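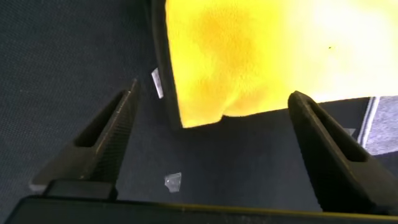
Two black gripper fingers, spread wide near a fuzzy yellow cloth.

Robot Rules: How to Share a Room With a Robot Arm

You probably know the rules at the swimming pool. No running! No diving in the shallow end! Robots have rules too, and so do the people who work beside them. They're some of the most interesting rules around, and once you know them you'll start spotting them everywhere.

Let's start with fingers. A gripper is a robot's hand, and many grippers have just two fingers that open and close. A cloth is a tricky thing to pick up. It bends, it flops, and it never lies the same way twice (try folding a towel with only two fingers and you'll see!). While the robot is working that out, your own fingers need to stay out of the gap. Engineers call a gap like that a pinch point. Any place where two parts can close on you is a pinch point, even the hinge of a door.

At the Clusdale workshop, Itziar Sotomayor teaches new helpers 10 rules before they touch anything. Her first one is "Ask if it's awake." A robot arm that is standing still might be switched off, or it might be waiting for its next instruction. You can't tell by looking, so you ask the person in charge.

Her second rule is about the big red button. It's called an emergency stop, or e-stop for short. Press it and the robot stops moving. Anyone in the room may press it, kids included, and you will never get in trouble for pressing it because you were worried. Hooray for the red button!

Then there's speed. When people are close by, a robot should move slowly enough for them to get out of its way. It should also squeeze gently. Ruairí Moriarty tests grippers at Clusdale, and he closes them on a soft sensor that measures the squeeze. He did 147 test squeezes in January, and he wrote every single one down. Writing things down is a rule too!

Who makes all these rules? Lots of people, all over the world. Experts from different countries meet and agree on written rules called standards. A standard can say how a stop button must work, or how a robot should be tested before people share a space with it.

Try it at home! Ask a friend to be the robot. The robot has two fingers and a sock to pick up. You are the safety boss, and when you shout "Stop!" the robot has to freeze. Now write six rules for your robot and tape them to the wall.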